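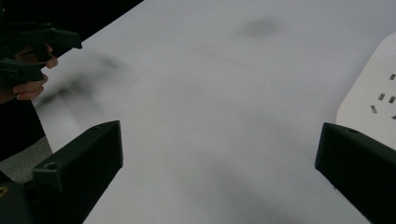
The equipment budget for the coming year has to be settled before the end of July, and as most of you have asked me about it at one time or another (usually in the corridor, usually when I was carrying something), I thought I would set it all out here. The largest request is for more hand-held grippers. The quote from Flanumska came to 2,585 for the set, spare jaws included, and Tomaszewski have offered something similar but want payment in full up front, so I am leaning towards Flanumska. What I had left out of my first draft, rather foolishly, was everything that goes round the grippers. Two hand-held grippers out at the one white table, and a power strip taking up its share of the right-hand side - you soon see that benches and sockets need a line of their own. I have put in 900 for a second table and a proper rail of sockets fixed underneath it.

Spare parts come next. We spent 561 on screws, fingers and cables last year, a good deal of it in small orders with postage on every one, and I would dearly like us to buy in two larger lots this time. If you are down to your last of anything, please write it on the sheet by the Kolus cupboard, with the size, and your initials so that I can come and pester you. There is also 100 set aside for odds and ends such as cable ties, cleaning cloths and sticky labels.

The robot arm for the Neltden project is a separate matter and will not come out of this pot. I know several of you were hoping to see it ordered before the autumn, and so was I, but we are still waiting to hear what servicing would cost after the first year and I would sooner have that in writing. Do send me your own requests in the meantime, however small, and a rough price if you have one. The draft goes in at noon on the last working day of the month.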